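Givetow GT-40 USB-C laptop dock: long-term review

Firmware as shipped, no updates applied. The unit was bought at retail from Ultgate in March and has been on a desk since, driving two external displays and charging a 14-inch laptop.

The enclosure is an aluminium extrusion with plastic end caps. Ports are sensibly spaced, although the Ethernet jack sits on the same side as the power inlet and a stiff cable fouls the plug. Colour match between caps and body is poor.

Transfer rates were measured with an external NVMe drive in the rear port. Sequential read averaged 2,262 MB/s and sequential write 1,861 MB/s, with no visible throttling over a 500 GB copy. The front port is slower and should be kept for a keyboard or card reader. Both displays woke from sleep correctly on Windows. On Linux the second display needed a replug after most suspends, and I found no setting that cured it.

Case temperature levelled off at 40 degrees with both displays attached and the laptop charging. There is no fan. Coil whine is audible in a quiet room when the laptop battery is nearly full.

The supplied host cable is too short for a standing desk. A longer Dullavance cable, rated for the same speed, gave identical figures.

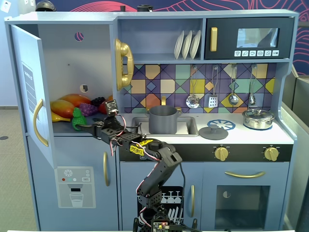 Baranauskienė replied that her unit dropped Ethernet every few hours until she turned off the adapter's power saving in Device Manager, and that it has held the link since. I have not seen the fault here, but my network switch is an old one and may not negotiate the same low-power mode.

Warranty is two years, return to seller. Recommended for Windows desks; Linux users with two monitors should look elsewhere.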